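Household Task Recording: Tips for Operators
Lenihan Site, Kitchen and Table Tasks

The following tips are provided for operators who record household demonstrations with hand-held grippers. They supplement the general operator guide and apply to all stations at the Lenihan site. Operators who have completed fewer than 10 supervised recordings should read them in full before beginning a shift.

Each demonstration becomes one example for the Hutia learning system. The system learns from what the gripper cameras record and from the path each gripper takes through the room. Small habits at the table therefore carry over into the finished behavior, including habits the operator may not notice.

Before the First Recording

Wipe the finger pads with a dry cloth. Flour, sugar and fruit residue collect in the texture of the pads and change how firmly an object is held. Do not use dish soap or kitchen spray on the pads — both leave a film.

Check that each marker cube is seated squarely on its mount. A cube that has turned even slightly will give a false position for the whole session. If a cube is loose, exchange the gripper at the equipment shelf and note the exchange on the station sheet.

Wash and dry all produce at least one hour before use. Bruised or split fruit should be set aside for compost and must not be returned to the supply bin. The same piece of fruit may be used through a full shift if its skin remains sound.

Arranging the Table

Place only the items named on the task card. For the fruit transfer task these are one tray, one plate and one piece of fruit. Personal cups, telephones and paper towels are to be kept off the table during recording.

Change the starting position of the plate and the tray after every recording. Moving each item by the width of a hand is sufficient. A set in which the plate never moves teaches the system one location and very little about plates. Rotate the tray from time to time as well, and include some positions close to the table edge.

Handling Round and Smooth Items

Eggs, citrus, tomatoes and similar items are the most frequent cause of rejected recordings. In the spring review of Karano Set 4, 1592 recordings were submitted and 1198 were accepted. Most of the rejected recordings involved a round item that slipped or was squeezed too hard. The following practices are recommended.

1. Approach the item at its widest part. Fingers that close above the widest part push the item down and away.

2. Close the fingers slowly until the item stops moving, then apply slightly more pressure. The skin of the fruit should not dent.

3. Pause for one full breath before lifting. The pause marks the end of the grasp clearly and assists the staff who divide the recording into steps.

4. Keep the second gripper open and nearby while the first is holding the item. It should be ready to steady the plate or receive the fruit, and it should not pass between the item and the other gripper's camera.

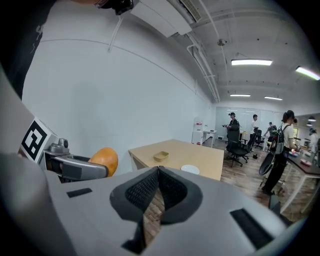 5. Lower the item until it touches the plate, then open the fingers. Do not drop it from a height, even a small one. If the item rolls, allow it to come to rest before reaching for it again.

6. When an item falls to the floor, continue recording until the operator has stepped back from the table. Mark the recording as a drop. Drops are kept in a separate set and are of use to the Grastudano team, whose work concerns recovery from errors.

Posture and Pace

Stand with both feet flat and the elbows close to the body. Work at the pace of a person setting a table for guests. Very slow recordings are as difficult to use as hurried ones, and both are returned.

Operators should take a seated break after each block of recordings. Fatigue appears first in the wrists, and the gripper path begins to shake well before the operator feels tired. Headset straps may be loosened during the break, but the headset should be refitted and checked before work resumes.

Closing a Station

Stop the recording before setting down either gripper. Lay the grippers on the padded mat with the fingers open, and never stack one upon the other. Wash plates and trays by hand with mild soap, rinse them well and stand them on the rack to dry. Wooden tabletops should be wiped with a damp cloth and then a dry one; standing water raises the grain and leaves marks that show in later recordings.

Enter the number of completed recordings on the station sheet, with drops listed separately. Sheets are collected at 4 p.m. and should be left in the tray beside the equipment shelf.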